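Home Features Workshop Reviews Subscribe

The Arm in the Back Room

In a shared workshop in Reltomport, a small group is building a robot arm from printed parts and patience. Most of the work so far happens on a table that does not exist.

Last updated: October

The workshop opens at seven in the evening, and the first thing people do is move the bicycles. Only after this can one reach the bench at the back, where the arm stands with its cover off and its cables tied to a broom handle. The members call it Amel. I have asked where the name comes from and received two different answers, so I will not repeat either of them.

I joined in winter, with a good knowledge of sewing machines and almost none of robots. My first task was to sand the joints. Printed plastic has small ridges, and when two ridged surfaces turn against each other the arm moves in little jumps, like the hand of a cheap clock. I sanded for three evenings. Then somebody put a bearing in the place where I had been sanding, and the problem went away.

The budget for the whole build is 500 dollars, and it is written in marker on the side of the cupboard. The motors took the largest part of it. There are six of them, bought second-hand from a company that used to make sorting machines, and one of them hums even when it has nothing to do. The power supply came from Pristenico, the surplus shop behind the bus station, which sells by weight and does not take anything back. We have learned to test things at the counter.

What I did not expect was how little of the work would be done with the hands. The real arm is slow to repair. In spring we sent it a wrong command and it drove its elbow into the bench, and for two weeks we waited for a new gear. After this accident we agreed on a rule: every movement is first tried in simulation, on the old desktop computer next to the sink, and only then on the bench.

So a typical Saturday now looks rather quiet. Two or three people sit before the screen with tea, and the virtual gripper goes down to a virtual table and tries to pick up a cube.
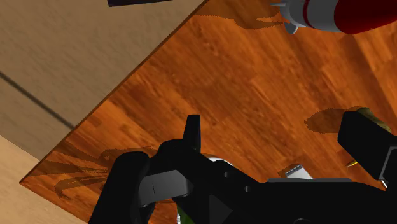 The gripper over the simulated table, fingers open around the silver cube.

I was surprised how much I care about the cube. It is a small thing to ask of a machine, to close two fingers at the right moment. But the fingers come a little too low, or one of them touches before the other and the cube turns, and then the next attempt begins from a worse position. In our notebook the attempts have numbers, and the last one I wrote down myself was 787. I do not want to say how many of them were successful. The notebook is on the shelf for those who are curious.

We do not keep the table tidy in the simulation, and this was a long discussion. Some members wanted one cube and a clean surface, so that we could see clearly what goes wrong. Others said that no table in the workshop has ever been clean and that the arm should learn this early. The second opinion won. I voted for the first, and I still think it would have saved us a month.

The shadows were also a discussion. They make the old computer slower, and its fan becomes so loud that we must raise our voices. On the other hand, the real arm will look at the bench under a strong lamp, and the gripper will throw its own shadow over the thing it wants to take. We left them on.

For the software we began with a set of lessons called Snorradóttir, which one of the members had followed some years ago. It is well explained, but it was written for a different arm, with shorter links, and we changed so much of it that I am not sure it can still be called by this name. My own contribution is a file of 59 lines that makes the fingers close more slowly at the end. I am prouder of these lines than of any coat I have made.

The real gripper is on its second version. The first had pads of hard plastic, and everything slipped out of them. For the second we glued on strips cut from a bicycle tube, taken with permission from the people whose bicycles we move every evening. The rubber holds well — perhaps too well, for it once lifted the whole table mat together with the bolt we had asked for.

There remains the question of the camera. It is mounted on the wrist with one screw and a piece of felt, and each time the arm goes fast the felt becomes a little thinner. A proper bracket has been drawn, and it waits in the queue for the printer behind a set of chess pieces and a lamp foot. The chess player has promised that the bishops are the last. Until then we let the arm move at half speed, and before each session somebody checks the screw.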